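Where the Scissors Live Now

Posted under: Home, Small fixes
5 comments

I have been in this apartment in Clurnstead for a little over four years, and for most of that time I could not have told you where the scissors were. I own three pairs. One is for the kitchen and mostly stays there. The other two wander. They end up on the windowsill, under the mail, in a coat pocket one time, and once in the freezer, which I think happened when I was cutting open a bag of peas and had the door open with my elbow.

So in August I decided to sort out the small things. I had already done the closets in the spring and I didn't want to touch the books. I meant the little stuff that has no place: scissors, tape, spare keys, stamps, the hex wrench that came with the desk, batteries that might be good. I gave myself an afternoon and one table to do it on.

The container question took longer than I expected. I looked at plastic drawers at Trostora and didn't like any of them. The ones that were deep enough were too tall for the shelf, and the flat ones had a rattle to them when you pulled them out. I looked at tins. Tins are fine, but the lids stick in humid weather and I know I would stop putting the lid back on by the second week.

What I ended up with is a book-style box. It's a storage box made to look like an old hardcover, with a lid that folds back like a front cover. Mine is dark red with a gold emblem and some gold curls at the corners, and the inside is orange, so when you flip it open you get this sudden warm color. I would not have picked the gold if I'd been choosing by looks alone. The size is what sold me. A full-length pair of scissors goes in flat, on the diagonal, with room left along both sides.
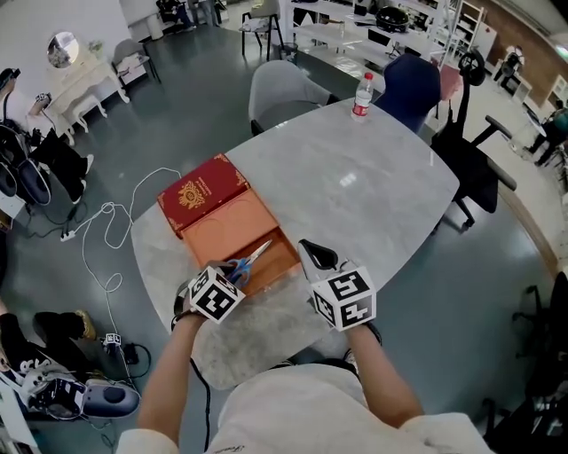

I tested that part first, before putting anything else in. I'd suggest doing the same with any box. Find the longest thing you plan to keep in it and see if it goes in without a fight. If you have to angle it and press, you will do that for three days and then leave it on the counter. The pair with the blue handles is the longer of my two wanderers, so that was the one I tried.

A few notes on the box itself, for anyone thinking of getting one.

The lid opens all the way back and lies down. That matters more than I thought it would. A lid that stands up at an angle will fall shut on your hand, and then you need one hand to hold it and one hand to look.

The inside has no dividers. I thought about cutting some out of cardboard and decided to wait and see. So far the small things slide to one end when I carry it, and I can live with that. Keys and batteries went into a little cloth bag inside the box so they don't scratch around.

It does look like a book from a few feet off. I put it on the shelf between a cookbook and an atlas and a friend who was over for dinner reached past it twice. The other side of this is that if you share a home, you have to tell people. A box nobody recognizes as a box is a good way to lose your scissors all over again.

The smell when it was new was strong, like glue. I left it open by the window for 11 days and it went away.

Now the table. I did all of this on the pale marble-patterned table, which is the only big clear surface I have. I like that table for sorting. It's light in color so the small stuff shows up, and the rounded shape means I can reach most of it from one seat. It has one fault. It is shiny, and on a bright day you get a glare off one patch of it and can't see a paper clip if it's sitting there. I have learned to turn my chair a little.

The chairs don't match, by the way. People ask about this. The light gray one and the navy one were bought a year apart, and the black office chair rolled over from the desk during one busy week and never went home. I've stopped minding. The office chair is the most comfortable of them, and the navy one is the one people choose when they come over. At some point I might get a set, but 188 dollars for one chair was the last price I saw that I liked the look of, and I'd want four.

Back to sorting. My method was plain. I put everything from the two junk drawers and the basket by the door into a pile on the floor on a sheet, and brought it up to the table a handful at a time. Each thing got one of three answers: it goes in the box, it goes to another room, or it goes out. I did not allow a fourth pile for things I wasn't sure about. The last time I did that, the unsure pile became its own drawer.

Some of what went out: dried pens, a charger for a phone I no longer have, a bag of curtain hooks (I have blinds), takeout menus from a place that closed, and a manual for a toaster. I found 70 cents and a library card from Vuvstead, where I lived before this. I kept the library card. It isn't good for anything now, but it's thin.

By four o'clock the floor was clear and the red box was nearly full, and I could see that one box was not going to be enough. Paper was the problem. I had stamps, envelopes, receipts I need until tax time, and a stack of those little instruction sheets that come with shelves. They don't belong with scissors. The points catch on them.
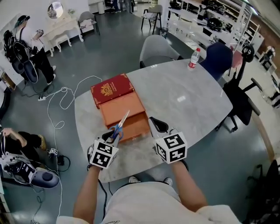
The paper things needed a box of their own, and I wanted it to be a different color so I would not have to open both to find a stamp. That's a rule I would pass on to anyone. Labels are good, but I read a color faster than I read a word, and I never get around to labels anyway. Red means tools. Anything that isn't red means paper. I've had that in place for several weeks and haven't mixed them up.

I also tried keeping boxes stacked on the table for a while, with one sitting partway over the other. I don't recommend it. Whatever you want is in the bottom one. They now stand side by side on the shelf, upright, like the books they're supposed to be — although standing them up means everything inside drops to the bottom edge, so I lay the tool box flat again when I remember to.

One more thing about scissors. I put them in closed, with the handles toward the side where the lid opens. Early on I dropped them in any which way and then reached in without looking. It was only a scratch, but it settled the matter. Handles toward you, blades away, every time.

What I still haven't solved is tape. A full roll of packing tape is too thick for the lid to close over. For now it hangs on a hook inside the closet door, and I forget it's there and buy more. I have four rolls. If anyone has a better place for tape, I would like to hear it.

Next up is the cord drawer. I've been putting it off since winter. I pulled it open last night to see how bad it was, took out one cable to look at, and five others came with it. I'll probably need a bigger box for that, and I may go back to Trostora and look at the plastic ones again.

Filed in: Storage, Desk and drawers
Older post: Cleaning the window tracks
Newer post: What I kept from the kitchen drawer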